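Bench notebook, teal bench
2019-12-01

Continuing with the drinking vessels for the Voltby sheet. Two pieces so far: the black mug (handled, glossy) and the white conical cup (tapers to a small base). Working name for the black one is Amier, for the white one Mughal, until somebody finds the proper stock list.

Backdrop is the teal sheet again, curved up at the back with no hard corner. The crease across the far third is still there. Pressing in March took most of it out and it has come back along the same line. It does no harm to the outline of a piece, but it shows in any wide view, so keep pieces on the near side of it.

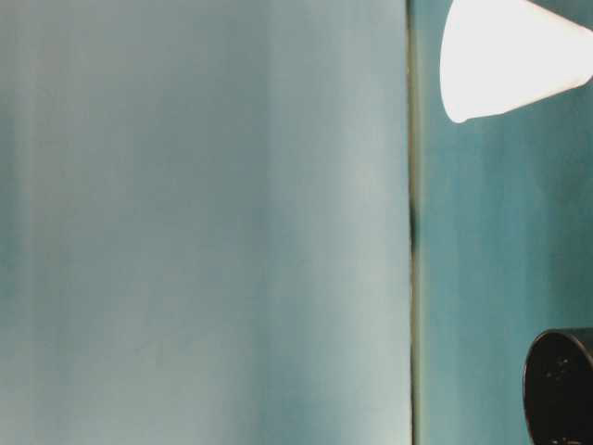 Teal against pale blue-grey is a weak pairing for edges. The two tones come closer together where the pale side falls away from the light, and the streaking in both runs vertically, so a straight upright edge is easy to lose. Black and white pieces have no such trouble. Leave the pale blue items to another background.

Gloss black, notes. The rim reads as a thin grey ring and is the most reliable feature from above. Inside walls throw bright patches that move with the viewpoint, so do not take a wall line from them.
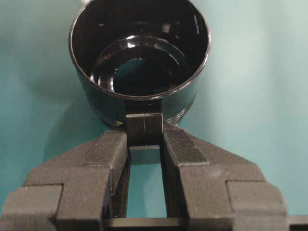

Reading time: 2 min

Inner step: there is a raised ring part of the way down, concentric with the rim, and it picks up a curved highlight of its own. Easily mistaken for the rim on a small print. Mark the two separately on the drawing, outer first.

White cone. From directly overhead the rim fills out to a plain white disk and the taper is hard to judge. The base shows light grey, which helps. Take the height from the side and ignore any estimate made from above.

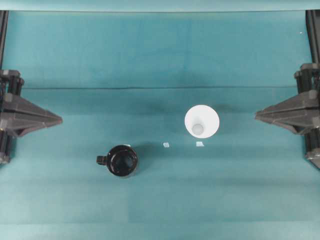
Shadow: soft throughout. Enough to place a piece on the cloth, too diffuse to measure from. Sheet reference 1042, entries to 13 filled in, remainder blank. Roughly 40 minutes went on relabelling.

Handle direction now to be written down for every mug entry. Convention is as seen from the near side of the bench, left or right.

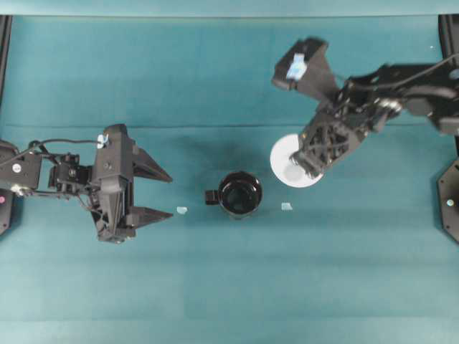 Heather Cairns: I would put the handle direction as a clock position. Left and right went wrong on the Buda sheet as soon as two people read it from opposite sides.

Agreed, clock positions from entry 14 on, with six at the near edge. Earlier entries to be converted. White cone gets a dash in that column.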